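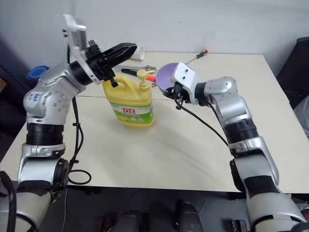 How Soap Gets Things Clean

Try washing butter off a plate with cold water and nothing else. The water slides over the butter and runs down the drain, and the butter stays where it was. Add a squirt of dish soap and a bit of rubbing, and the butter comes away.

Why water needs help

Everything is made of tiny pieces called molecules. Water molecules pull strongly on each other. They do not pull much on molecules of oil or fat, so the two stay apart. Pour some cooking oil into a glass of water and you will see the oil float in a layer on top. Stir it hard and it breaks into drops, but after a while the drops join up again.

A lot of the dirt on plates, hands and clothes has oil or fat in it. Even your skin makes a little oil of its own.

A molecule with two ends

A soap molecule is long and thin. One end, called the head, is drawn to water. The other end, called the tail, keeps away from water and is drawn to oil.

When soapy water meets a greasy plate, the tails push into the grease and the heads stay in the water. As you rub, the grease breaks into small balls. Each ball has soap tails stuck in it and soap heads all around the outside. A ball like this is called a micelle (say "my-SELL"). The outside of a micelle likes water, so the water can carry it off, grease and all.

Bars and bottles

People made soap for thousands of years by mixing fat or oil with something called an alkali. For a long time the alkali came from wood ashes. Most dish liquid today is a detergent. Detergents have a head and a tail just as soap does, but they are made in a different way and work better in hard water, the kind with a lot of minerals in it. 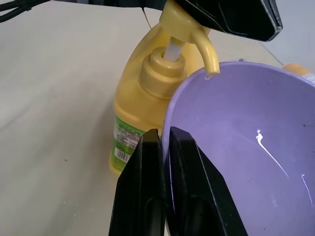

Dish liquid in a pump bottle, with the spout over a purple bowl.

Does more foam mean more cleaning?

No. Foam is air trapped in thin walls of soapy water. Some cleaners make very little foam and still work well. Using too much dish liquid mostly means you have to rinse for longer.

Try it: the pepper test

You need a shallow dish, water, ground pepper and one drop of dish liquid.

1. Fill the dish with water and wait until it is still.
2. Shake pepper over the top. Most of it will float.
3. Put the drop of dish liquid on your fingertip.
4. Touch the middle of the water.

The pepper rushes to the sides. Water has a kind of tight skin on top, called surface tension, and soap makes it weaker where you touch. The stronger skin around the edge pulls the pepper outward.

Renato Mansilla's class in Predstead did this test in February with 17 dishes. They found that it works only once in each dish — after that you have to rinse it well and start with clean water.

Words to know

Alkali: a substance that can turn fat into soap.
Detergent: a cleaner that works like soap but is made differently.
Micelle: a tiny ball of soap molecules, often with grease inside.
Surface tension: the pull that makes the top of water act like a skin.

Written by Beatrice Rashidi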